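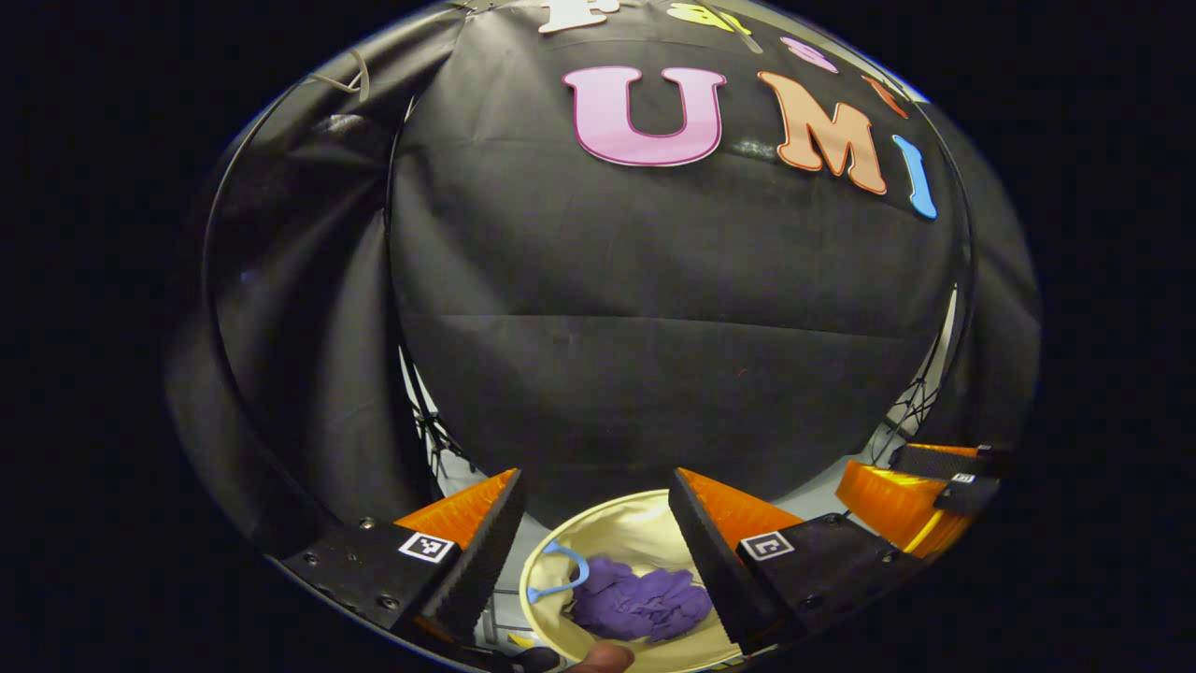
Notes for the battery recycling talk, 8 Oct 2024

Slide 1
Say hello, thank Kadri Koppel for the invite. Mention that Joscha Reuter did the cost sheet and will take questions on it at the end.

Slide 2: where the packs come from
Mostly old delivery vans and buses. Hovard sends us whole packs, Navickas sends loose modules. Packs take longer to open but arrive with their paperwork. Modules often don't.

Slide 3: sorting
Every module gets a capacity check. Anything at 83 per cent or over goes to Illevora for use in storage cabinets. The rest goes to shredding. Expect someone to ask why the limit is so high. Answer: Illevora gives a long warranty and set it themselves.

Slide 4: the September run
2160 modules through the line. We lost around 2 days to a broken discharge bench. Povilas Lepik has the log if anyone wants it.

Slide 5: metals
Nickel and cobalt are sold on as a mixed powder. Lithium is still the weak spot. Don't give prices, the Vudent contract isn't signed.

Slide 6: transport
Skip if short of time. Damaged packs need separate boxes and a separate lorry, and that is where the money goes.

Slide 7: next
Second discharge bench, then the new shredder. Hand over to Joscha.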